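Section 2: Setting Up the Motach Closet Dehumidifier

Read this section before you plug in the unit. It covers choosing a spot, preparing the closet, the first run, and setting the humidity level. Cleaning the filter and emptying the tank in daily use are covered in Section 3.

Before you start

You will need a flat-head screwdriver, a soft dry cloth, and access to a grounded outlet. If you bought the wall bracket (part 478), leave it in its bag for now. The unit has to complete its first run standing on the floor or on a shelf.

CAUTION: Let the unit stand upright overnight before switching it on. If it was carried or shipped on its side, oil may have moved out of the compressor, and starting it too early can damage the pump.

Choosing a spot

1. Measure the closet door opening and the depth of the closet. The air inlet is at the back of the unit and the outlet is on top. Both need clear space.

2. Set the unit on a level surface. If the closet has thick carpet, put a board under the feet. A unit that leans will shut off when the tank is only partly full and the red light will blink.

3. Turn the unit so the tank handle faces the door. You should be able to pull the tank straight out without lifting the unit.

4. Run the cord along the baseboard. Do not run it under a rug or through a door that closes tightly. Do not use an extension cord.

NOTE: In a closet on an outside wall, put the unit at the end nearest that wall. Cold walls are where moisture collects first.

Preparing the closet

Take everything off the floor and off the shelf nearest the unit. Wipe the walls with a dry cloth and look in the corners for dark spots or a chalky film. Mold that is already growing will not go away when the air gets drier. Clean it first, let the wall dry, and then go on.
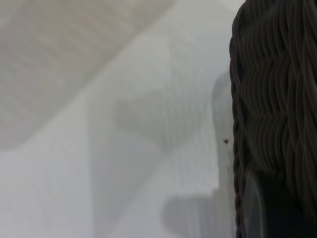
Air has to pass between stored items for the unit to do its job, and dust has to be kept out of the inlet. Vacuum the shelves and the tops of any boxes with a brush attachment. Pay attention to anything with a rough surface. A tight woven basket with rounded strands and a braided rim has grooves across the whole side, and a flat cloth passes over them. Use the brush along the rows and then along the twist of the rim. Coats and blankets should be shaken out outdoors.

Next, sort what goes back in:

Clothing must be fully dry. One damp coat can keep the unit running all day.

Leather shoes and bags go on a shelf away from the outlet. The air leaving the unit is warmer than the room and can dry leather too fast.

Musical instruments with wooden bodies should be stored somewhere else. Their makers usually give a humidity range, and a closet dehumidifier is not exact enough to hold it.

Paper and photographs can stay in the closet. Keep them off the floor.

Candles, aerosol cans, and solvents should be taken out and kept out.

Putting items back

1. Start with the shelf farthest from the unit and work toward it.

2. Hang clothes loosely. You should be able to slide a hand between two hangers without pushing.

3. Keep boxes away from the back wall so air can move down behind them. If your shelves are solid, pull the boxes forward to the shelf edge.

4. Leave a gap between open containers that share a shelf. Baskets set side by side with bare shelf between them dry more evenly than ones pushed together.

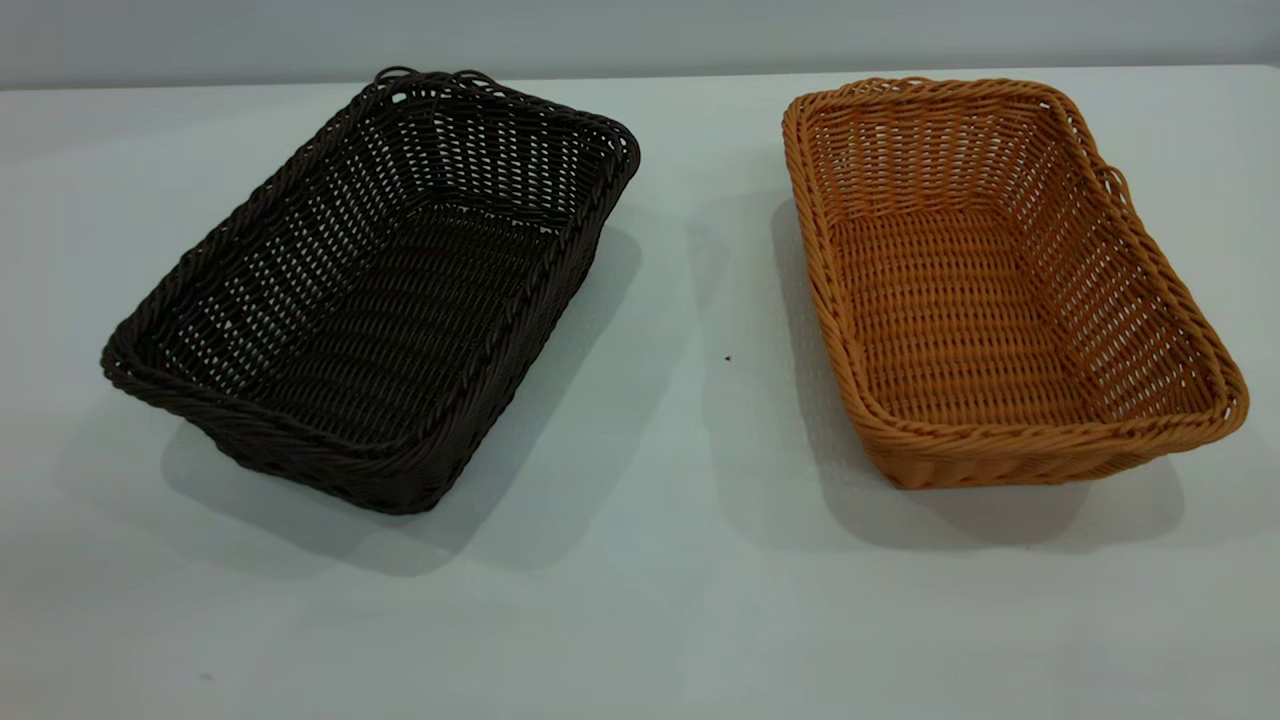
5. Check that nothing hangs over the top of the unit. Long dresses and scarves are the usual problem. Clip them up or move them down the rod.

6. Close the door and open it again. If the door brushes the unit, move the unit back and check the inlet space again.

CAUTION: Never place anything on top of the unit, even when it is switched off. A blocked outlet will trip the heat cutoff. If this happens, unplug the unit, clear the outlet, and wait for the case to cool before plugging it back in.

First run

1. Push the tank in until it clicks. The float inside must move freely. Shake the empty tank gently and listen for it.

2. Plug in the unit. All the lights come on together and then go out, leaving only the power light.

3. Press MODE until the word DRY shows on the display.

4. Close the closet door. A door with slats can be used as it is, but the first run will take longer.

5. Leave the unit running. It starts the fan first and the compressor a short time later. A low hum and a faint clicking are normal.

6. Check the tank before you go to bed. In a very damp closet it may already need emptying.

NOTE: The unit works best with the closet at 68 degrees Fahrenheit or warmer. In a cold closet, frost can form on the coil. The unit will stop the compressor and run only the fan until the frost is gone. This is normal and does not need a service call.

Setting the humidity level

The display shows the relative humidity of the air at the inlet. A reading above 70 percent means the closet is damp enough for mold to grow on cloth and leather.

1. Press SET. The number on the display blinks.

2. Use the arrow buttons to choose a level. The middle setting suits most closets.

3. Press SET again to save it. The number stops blinking.

If the reading does not drop after a full day, check the door seal first, then the tank, then the filter. After that, look at how the closet is packed. Items that are seldom used can be put one inside another to open up shelf space, as long as they are empty and dry when you do it.

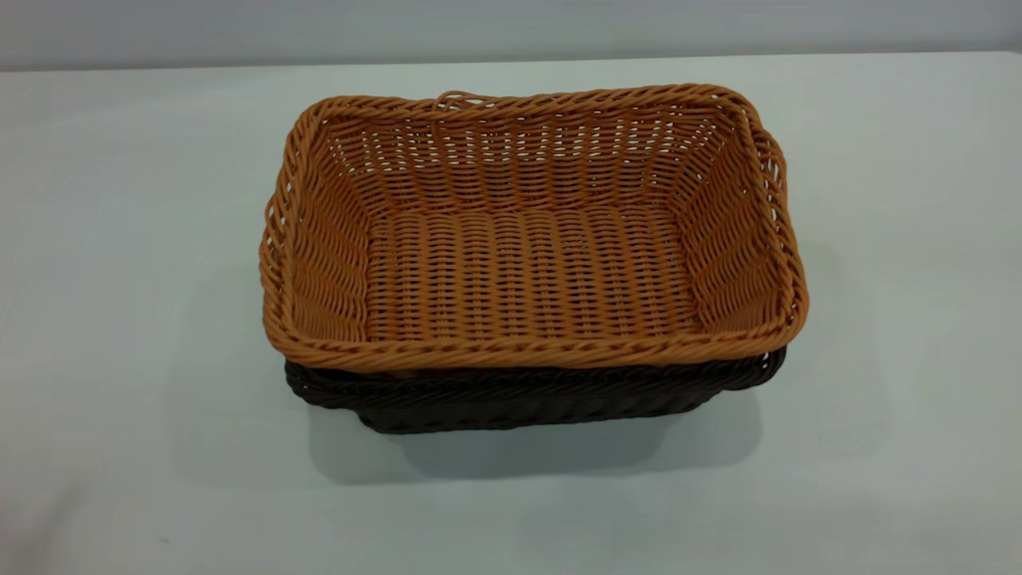

A closet that is still damp with half its contents removed probably has a leak or an unsealed pipe, and a larger unit will not fix that. Have a plumber look at it.

The setting is kept in memory if the power goes out. The timer is not. Set it again after any outage.

Getting help

Write the serial number from the back plate inside the cover of this manual before you push the unit into place. Truvance service will ask for it. Owners who bought through Barros should call the store first, as the first year of service is handled there.

Setup text by Cremilda Barbosa. Revised Saturday, March 19, 2022.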